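4.2 Why households leave a bundle

Most of the people we talked with did not cancel their television package in a fit of anger. They drifted. A promotional rate ran out in February, or a regional sports channel disappeared during a carriage dispute, and the bill sat on the kitchen counter for a while before anyone picked up the phone. In our survey of 1519 former Triselik subscribers, the end of a discount was named far more often than any complaint about picture quality or service calls, and we were a little surprised by how forgiving people were about the latter. 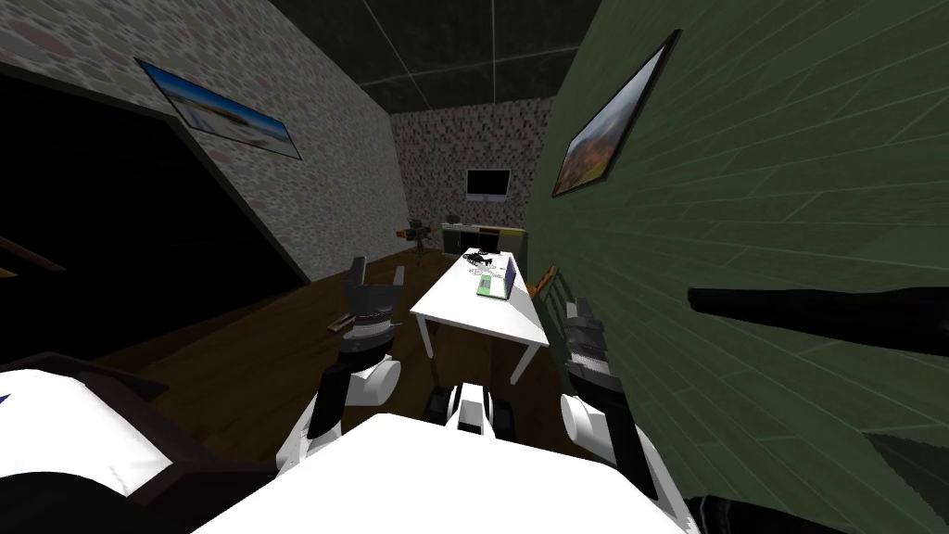
Najwa Nseir, reading an early draft, objected that we were being too kind to the survey, and that people will always name the price when a form gives them a box for it. She would put more weight on the 30 follow-up interviews, where the talk turned quickly to channels that were paid for and never watched. We think she has a point, and we have tried to let the interviews speak a bit louder here than they did in our first version.

What they tell us is that the decision usually has two steps. The household first tries a streaming service such as Plutow next to the old package – often on a free month – and only later asks whether it needs both. The overlap lasted as long as 12 months in one home, and all that time the family counted as loyal in the company's own figures.
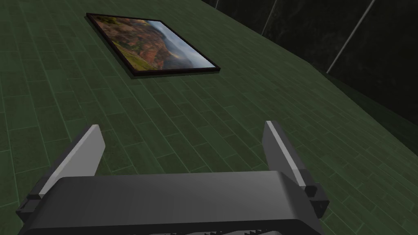

Figure 2. Simulated view with an open gripper above a floor.

This overlap matters for anyone trying to forecast losses from quarterly reports, as Sayegh does with the Qudah panel. A subscriber who has already moved their evenings elsewhere looks just like one who is perfectly happy, right up to the day the discount ends. We return to the question of win-back offers in the next section.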